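Grenuvon Retail Produce Price Records
Data card, version 1.1
Last revised Sep 9, 2026

Summary

The Grenuvon Retail Produce Price Records are a collection of shelf prices for fresh fruit and vegetables sold in small and mid-sized grocery stores. The collection holds 1013 records, of which 984 passed review and are recommended for general use. The remaining records are kept in a separate file so that users may apply their own rules to them. The work was carried out by the Nikolaidis Office for Food Price Studies, with Vasylyna Prokopenko as data lead and Amanuel Worku as reviewer.

Intended use

The records are meant for the study of price differences between stores, between units of sale, and between loose and packaged goods. They are suitable for classroom work in statistics and for testing price comparison software. They should not be used to estimate household spending, as no information on quantities sold was collected. They should not be used to rank individual stores.

Contents

records_main.csv: reviewed records
records_held.csv: records that did not pass review
items.csv: list of produce items with standard names
stores.csv: store codes, size class and district type
CHANGES.txt: revision history

Fields in the main file

record_id: unique number, never reused
store_code: code matching stores.csv
item_code: code matching items.csv
price_posted: price as written on the shelf label
unit_posted: unit as written on the shelf label
price_per_kg: price converted to one kilogram
sale_flag: 1 if the label was marked as a special offer, otherwise 0
packaged: 1 if sold in a sealed package, otherwise 0
note: free text, often blank

Collection

Prices were copied by hand from shelf labels during ordinary opening hours in January. Store managers gave written permission in advance. Each collector used the Kivar entry form, which rejects a price without a unit. Where a label gave two prices, such as a single price and a price for two, the single price was entered and the second was placed in the note field.

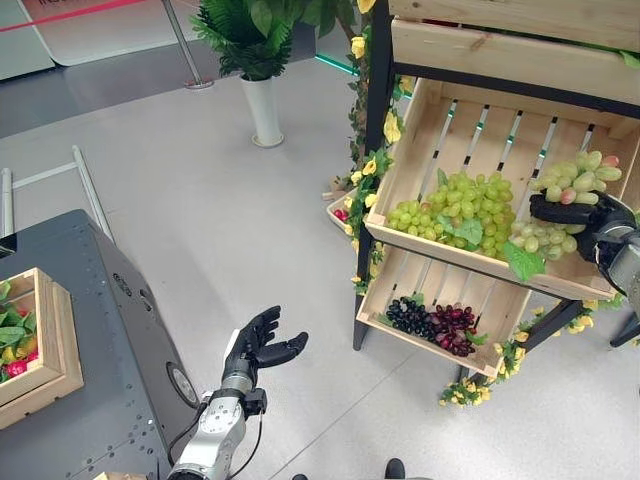

Items sold by the bunch or by the piece presented the main difficulty. For these, the collector weighed 16 units where stock allowed, and the mean weight was used to calculate price_per_kg. Grapes were recorded by weight in every store. Fresh herbs were excluded after the trial period, when bunch sizes proved too uneven to support a fair conversion.

Review

The reviewer checked every record against the original form. A record was held if the unit could not be read, if the item could not be matched to a standard name, or if the converted price was more than 100 percent above the median for that item and no explanation appeared in the note.

Known limitations

Organic and conventional goods share the same item code in version 1.0 files. This was corrected in the present version, and users of the earlier files should download both tables again. Stores coded under the Wokby district are all small and carry fewer items than the rest. Prices include sales tax only where the label included it.

License and contact

The files may be copied and adapted for non-commercial purposes with credit to the Nikolaidis Office for Food Price Studies. Corrections should be sent to the data lead in writing and should quote the record_id. Accepted corrections are listed in CHANGES.txt with the next release.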